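Last updated: March 2025

I went into clay masks as a skeptic. My skin is oily across the nose and dry everywhere else, and most masks leave me looking like a cracked riverbed. But my sister kept going on about the Ccori bentonite powder, so I ordered the 300 gram bag back in August and have been using it ever since.

It's just bentonite, a very fine gray clay that comes from old volcanic ash, with no perfume and nothing else on the ingredients list. You mix it yourself, and the first time I did it I made soup! A heaped spoonful of powder to a little less water works for me, and then you leave it alone for five minutes so it can swell up. 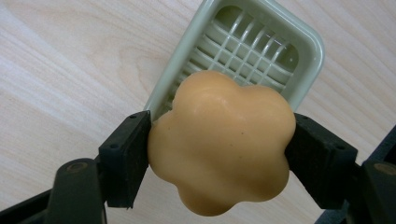
The bag says to keep it on for 20 minutes. That's way too long for my cheeks, so I go for ten there and let my nose have the full time (yes, I wash it off in two rounds, and yes, it's messy). My nose feels smoother afterward and stays less shiny until the next evening or so. It hasn't done a thing for the size of my pores, whatever the bag promises.

I also tried the Umwood green clay for a month. It's grittier and takes more rubbing to get off, but it's gentler on dry skin and smells a bit like rain. If you only have dry skin, I'd probably pick that one. 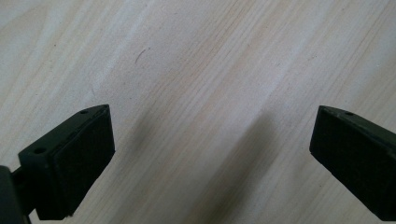 My one real complaint is the packaging. The zip seal on the Ccori bag clogged with powder almost right away, and now I keep the rest in an old jam jar – much better. Do mix it in a glass or ceramic bowl, and go easy on your drain, because clumps of this stuff set up like putty.

Would I buy it again? Yep, and I'd get the 500 gram bag next time.

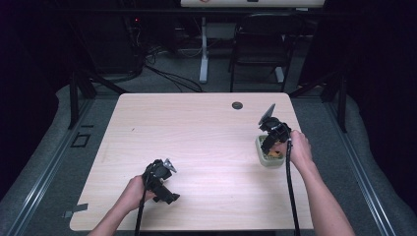
Table with a light wood-grain top and rounded corners

Comments

Sugeng Khoo: Same here with the zip! I mix mine with cold green tea, feels lovely.

mudpie_jo: 20 minutes made my face bright red. Ten is plenty.

Dalia: Does the green one stain towels?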